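Bench partner wanted, two-arm build (Hirwood)

Part-time, paid by the session. Start in December. Apply by Mon 25 November.

The Grotesar build is a pair of arms on a common base, run out of a home workshop in Hirwood. The arms move and the grippers close. Motion control is stable enough to leave alone for now. What remains is grip force tuning, cable routing and a logging setup that does not drop entries under load. The log stands at 191 test runs, most of them on rigid household parts.

The work:
Two evening sessions a week, 3 hours each
Setting up and resetting test pieces
Rerouting cable and checking strain relief after each block of runs
Writing up faults in plain text, same day

You should be able to crimp a connector, read a wiring diagram and stop a run without being told to. Some Python is useful. Experience with the Ceredell motor drivers is welcome but can be picked up here. Closed shoes and eye protection are required – bring your own if you have a pair that fits.

Pay is $308 a week, settled on the last session of the week. Parts and consumables are covered. There is no remote option.

Send a short note and one fault report you have written, on any machine, to the Gagnon Street workshop board, marked "Grotesar bench".

Grip work takes up most of the first month. The current test piece is a clear glass panel with a white plastic edge strip, stood close to vertical on a cardboard-and-wood base and held low down by a two-fingered gripper. Cable routing is the other early job – at present the black leads loop off the wrist modules and run down the arms, and a cleaner path is wanted.

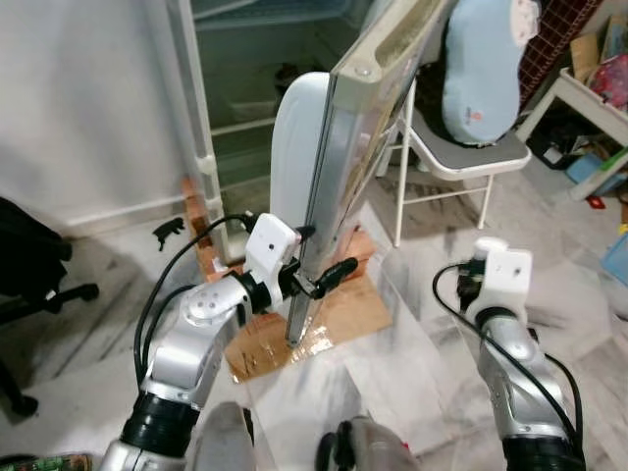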